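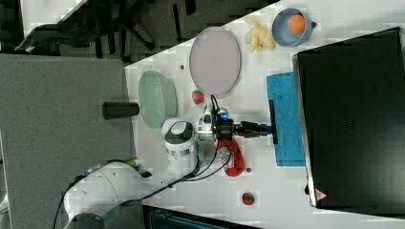
*Blue sponge cloth, pale green plate off to the side.*

# Sponge cloths vs dishcloths, and how often do you bin them?

**altden_gaz** wrote:

Started a new thread because the one on dishwashers was going off topic. We went from ordinary cotton dishcloths to the flat sponge cloths in April and I can't decide if they're any better. They soak up more, no argument there. But they go stiff as a board when they dry out and ours start to smell after a week even when I wring them properly.

My wife wants to go back to cotton and boil them like her mum did. I'd like to hear what others do before I buy another pack.

**Luuk Nijs** wrote:

Cotton, always. I've got 19 of them in a drawer and they get one day each, then into the wash at 60 degrees with the tea towels. No fabric softener, it stops them absorbing. They last years and when they're too ratty for the kitchen they go to the shed.

Sponge cloths are a subscription as far as I'm concerned.

**bornilwood_bev** wrote:

Disagree with Luuk. I've used sponge cloths since the kids were small and they do fine if you rinse them in hot water and hang them over the tap. People leave them in a wet lump in the bottom of the sink and then complain about the smell. They go through the washing machine as well. I get four or five washes out of each one before the corners go.

Cotton takes forever to dry in our place over winter. The laundry has no sun at all.

**Luuk Nijs** wrote:

Four or five washes is nothing, Bev. I'm on the same cloths I had at the old house.

**bornilwood_bev** wrote:

And I'm not running a hot wash for dishcloths. Swings and roundabouts.

**tapwasher** wrote:

Depends what you're wiping. Benches, sponge cloth. Anything greasy, paper towel first and then the cloth. I keep a separate one for the floor with the corner snipped off so it doesn't get mixed up.

Microwaving them, which someone always suggests, I would not do. Mate of mine scorched one and the kitchen stank for days.

**altden_gaz** wrote:

Good tip on the snipped corner. I'll try hanging them over the tap too. Ours have been living folded up behind the detergent, so that's probably half the problem.

Related question while I've got you all. We're redoing the storage beside the sink and I've got to work out what deserves to stay within reach. At the moment it's cloths, brush, colander, chopping board and a heap of stuff that never gets used. The colander is the one causing grief. It's a big thing and doesn't stack with anything.

**pavlova_ruth** wrote:

Is it round or oval? I went to an oval one and it takes up less of the bench because you can turn it lengthways against the splashback. Same colour as the one here:
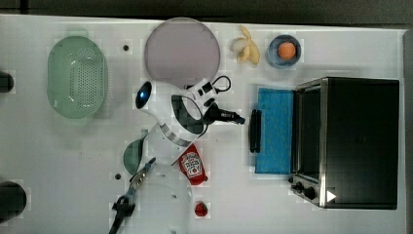 ## Replies, page 2

**altden_gaz** wrote:

Round, stainless, the sort with three little feet. It was a wedding present so it isn't going anywhere, but it might go up on a hook.

**tapwasher** wrote:

Hook is the answer. Mine hangs inside the pantry door. Check the hinges first if it's a cheap door.

**Wilczyńska** wrote:

I would say the opposite about oval colanders. I had one and the pasta all slid to one end when I tipped it. Gave it to my daughter. Round is easier to shake, and you can sit a bowl in it to save space.

**pavlova_ruth** wrote:

Never had that happen, but I mostly use it for washing salad and spuds. For pasta I just use the lid of the pot.

**Luuk Nijs** wrote:

Using the lid is how you get steam burns.

**pavlova_ruth** wrote:

Thirty years and I've still got all my fingers, thanks Luuk.

**bornilwood_bev** wrote:

Back to cloths for a sec. Gaz, if you do buy another pack, get the thicker ones. The thin ones tear when you wring them. I write the date on the corner in laundry marker so I know when to chuck it.

**altden_gaz** wrote:

Will do. Plan is one more pack of sponge cloths, hung over the tap and washed weekly, and if they still pong by the time the pack runs out we go back to cotton. The wife has already bought the cotton ones, so I think I know how this goes.

**Luuk Nijs** wrote:

Wash them twice before you use them. New cotton just pushes the water around.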